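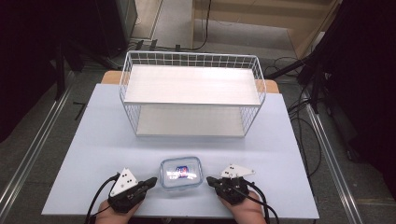
格雷肯利旧磨坊管理员住宅的沿革与现状

格雷肯利旧磨坊管理员住宅位于格鲁姆赛德溪北岸,为一层半石基木构建筑,平面呈长方形,共5间。据现存地契,该处地块最初属桑多瓦尔农场,磨坊建成后划出一角,供管理员及其家属居住。住宅与磨坊之间原有一条石板小径相通,今仅余靠近溪岸的一段。

本博客此前已就磨坊主体建筑作过介绍,本文专述住宅部分。所据材料主要为镇档案室所藏租约、修缮账目及瓜达卢佩·瓦雷拉女士整理的口述记录。笔者于2024年9月两次赴现场核对,凡文献与实物不符之处,均在文中注明。

一、建筑形制

住宅基础以溪石砌筑,未见规则料石。外墙为横向搭接木板,南立面设正门一处,门两侧各开一窗,窗扇为后期更换,窗框则保留手工刨削痕迹。屋顶为双坡,原覆木瓦,后改为金属板。烟囱位于东山墙外侧,下部为石砌,上部为砖砌,两种材料的交接线与账目中“烟囱上段重砌”一项相合。

室内以中央过道分隔。东侧两间较大,设有壁炉,壁炉架线脚简素;西侧两间较小,其中北间曾作账房,墙上尚存一处封闭的小窗口。按口述记录,农户在此窗口领取磨粉凭条,无须进入住宅。后部一间为厨房,地面较其余各间低一级,木梁截面亦不相同,应为增建。增建年代未见直接记载。

二、使用情况

早期租约规定,管理员除看守闸门外,并须代收邮件及登记粮袋。现存登记簿一册,计213页,字迹至少出自三人之手。簿中记录以秋季最为密集,冬季溪水封冻期间几近空白。册末附有一份借物清单,所列多为绳索、量斗及灯具。

磨坊停业后,住宅转为普通民居,雷富希奥·阿雷利亚诺一家在此居住时间最长。厨房外的水井即由该户加盖井亭,井亭四柱现存其三。其后房屋空置,西北角地梁因雨水渗入而朽坏,过道地板随之下沉。

三、修缮与存疑

现任业主佩尔拉·罗萨莱斯女士已委托木工更换西北角地梁,并保留可用的旧地板。拆卸时在过道板下发现报纸残片及铁钉,均已装袋编号,暂存于镇档案室。铁钉兼有手锻与机制两种,不足以单独作为断代依据。

地契所载住宅与磨坊相距200英尺,笔者实测则略短。尼马·艾哈迈德普尔先生认为,原契或以水车轴心为起点,而非磨坊外墙。此说可取,惟轴座已毁,难以复核。另有地方传说称住宅系由上游整体迁来,笔者尚未查得任何可资印证的文字,姑录于此。

厨房增建部分的木料取样定于10月进行,结果将另文登载。读者如藏有该宅旧照或阿雷利亚诺家族信件,可通过本博客留言栏联系,原件经扫描后即行奉还。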